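Emballer une tablette pour un retour à l'atelier

Fiche pratique du service des retours de Purnden – mise à jour du 26/03/2025

La présente fiche s'adresse aux agents chargés de réexpédier une tablette vers l'atelier de Bavthorpe. Il convient de dégager le plan de travail, puis de déplier entièrement une feuille de papier blanc. Un papier déjà froissé convient, à condition d'être propre et sans agrafe.
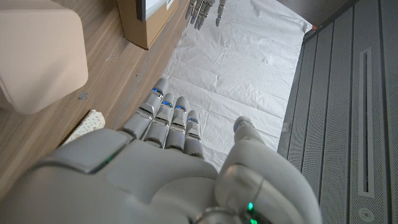
Papier blanc froissé, étalé à côté d'une surface en bois clair.

Sauvegarder les données, éteindre l'appareil et retirer la carte mémoire. Le carton de calage doit dépasser légèrement la largeur de la tablette. Les accessoires sont emballés séparément – jamais contre l'écran.

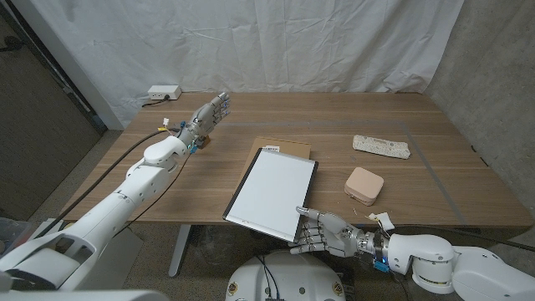 Tablette posée en biais, en partie sur un carton plat muni d'une étiquette blanche ; à droite, petite boîte carrée rose-beige et pochette en tissu.

Placer l'appareil au centre de la feuille, écran vers le bas, et rabattre les bords sans tirer.

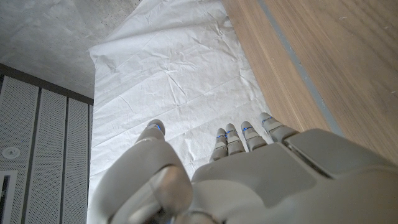
Fixer ensuite le papier avec 20 cm de ruban Kadlec. Le colis fermé ne doit pas excéder 1000 g ; au-delà, utiliser le formulaire 64.

Toute question relative aux envois est à adresser à Tala Sabbagh, bureau des expéditions.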